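## 4. Recording demonstrations with the hand-held gripper

By now you should have the hand-held gripper charged, the Flumix recorder installed on your laptop, and the calibration from section 3 saved somewhere you can find it again. If any of that is still undone, please go back and finish it first. I know it is tempting to skip ahead to the fun part (I have done it myself, more than once), but a session recorded against an old calibration cannot be repaired later, and it is a sad thing to throw away an afternoon of work.

This section covers cloth tasks: picking, lifting, and folding one piece of fabric at a time. Rigid objects are in section 5, and they are a good deal more forgiving.

### 4.1 A word about the method

The policy we train, which we call Prorata, never sees joint angles or the position of your body. It gets the view from the wrist camera, the finger opening, and the motion of the gripper from one moment to the next. Everything is relative to where the gripper was a short while before. That is why you may record in a kitchen, a bedroom, or a lab and mix the results freely, and also why you do not need to stand in the same spot each time.

Karthikeyan Devadiga ran our first comparison of this against a version trained on absolute positions. With 803 demonstrations of a single fold, all recorded in one room, the two were hard to tell apart. When he moved the test to a home the policy had never seen, the relative version completed 24 more folds out of 100 attempts than the absolute one did. Those numbers come from one fold and a small pile of garments, so please treat them kindly – they are encouraging, and they are not the last word. The write-up, dated May 3, 2018, is in the Larau project folder along with his test log.

### 4.2 Before you start

1. Choose a surface large enough for the whole garment, with some room to spare on every side. A bedspread or a tablecloth will do nicely.
2. Lay one piece of fabric down and leave it a bit untidy. Perfectly flat cloth makes for tidy recordings and a policy that gives up at the first wrinkle.
3. Wipe the lens with the soft cloth from the kit.
4. Check both finger pads. They should sit flush on the fingers, and you should not be able to slide them with your thumb.
5. Open and close the fingers 6 times, slowly, while watching the opening value in the recorder. It should return to the same reading at each close.

> **Caution:** Keep your own fingers away from the linkages while the gripper is closing. The spring is stronger than it looks, and it pinches.

> **Note:** Dark fabric deserves a little extra thought. The tracking relies on having texture somewhere in view, and a black garment can swallow a great deal of it. Let the room stay in view where you can, and do not tidy it up too much. Furniture, windows, and shelves are all helpful to the tracker.

### 4.3 Recording one demonstration

1. Hold the gripper so the lens looks past the fingers at the cloth. The view in the preview window may come out sideways relative to the room, depending on how your wrist is turned. Leave it that way. The software works out which way is up from the motion sensor, and rotating the picture by hand only confuses matters.
2. Press the record button and hold still until you hear the tone. The short pause gives the tracker a clean starting point.
3. Move toward the fabric at the speed you would use to hand somebody a full cup. Quick turns blur the background, and if the blur goes on too long the tracker will lose its place and mark the recording as broken.
4. Stop just short of the cloth and check your line before you grasp. Both fingers should be visible, with the fabric beyond them and a good part of the supporting surface still showing.
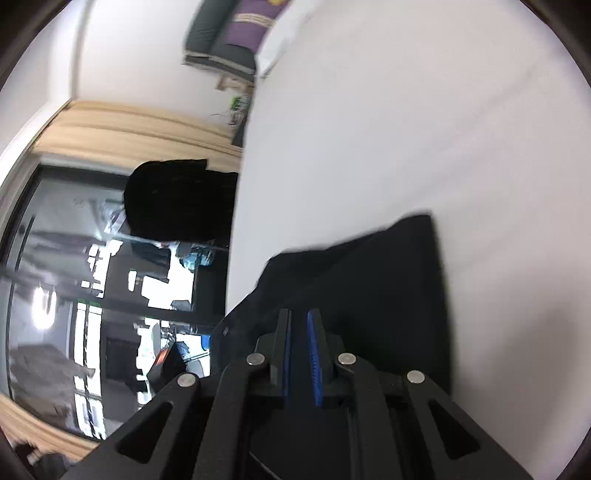 5. Lower the fingers on either side of the edge or fold you want, and close until the opening value stops changing.
6. Lift, carry, and set down in one motion if you can manage it. Small hesitations are fine. Changing your mind halfway is less fine, and it is kinder to everyone to start over.
7. Open the fingers fully, back away, and press the record button again.

### 4.4 Checking what you recorded

Play back the first few demonstrations before you go on to record the rest. Mahfuz Talukder, who wrote the playback tool, suggests running it at half speed and watching only the gap between the fingers. If that gap and the opening curve beneath the video seem to disagree, repeat the slow open-and-close check from 4.2.

- **Green track line:** keep the recording.
- **Amber track line:** the tracker lost its place briefly and recovered. Keep it, and add a note.
- **Red track line:** delete it and record again.

Some blur in the background is no cause for worry so long as the line stays green. We used to discard those recordings, until an August session at the Mac an tSaoi flat left us with very little else, and the policy trained on them folded as well as before.

When you are finished, choose **Close session** and wait for the upload bar to fill before you unplug the gripper. Then put it back on its charger with the fingers open, which keeps the pads from taking a set overnight.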